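Home Docs Data Tools Changelog Contact

# plitero

Hi! So this is plitero, the little toolkit I wrote to get from a pile of hand-held gripper recordings to something a policy can train on. It grew out of the cloth folding work at Closelis and it still shows - half the defaults assume you're folding laundry on a bed. Sorry in advance if you're stacking cups.

## What it does

It reads a session, lines up the video with the gripper opening, runs the pose tracker and writes out one episode per fold. Video goes in at 60 frames a second and gets thinned to 15 before training (I tried keeping everything and my disk filled up, so no).

The Dridthorpe set has 2174 episodes in it right now. Download it separately, please, it's way too big for the repo.

## Running it

 plitero sync sessions/
 plitero track --workers 8
 plitero export --rate 15

If `track` dies on you, run it again with `--resume`. It picks up at the last finished episode, mostly.

## Known trouble

Plain bedspreads are hard on the tracker, busy ones are much nicer. Soft clothes are their own headache: the segmenter loves to merge a shirt with whatever is under it, and white on a pale cover is the worst case I've got. The Říha branch has a newer mask model that does better with spots and stripes, but it's slow and I haven't merged it yet.

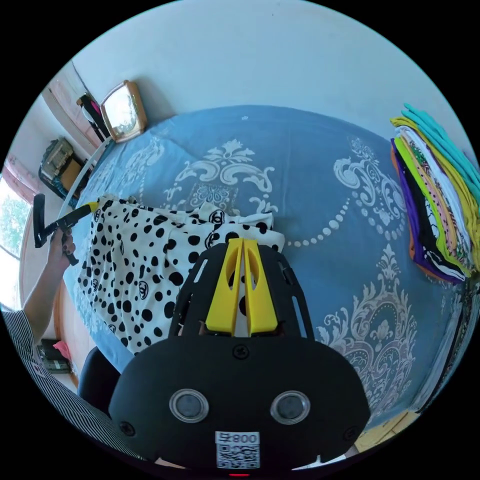 Can I export at a different rate than 15?

Any rate that divides evenly into 60 works, just pass it to `--rate`. Anything else gets refused with an error, and you'll want to retrain from scratch after changing it - old checkpoints won't match.

Last updated 2022-05-04. Bug reports are very welcome, especially with the log attached!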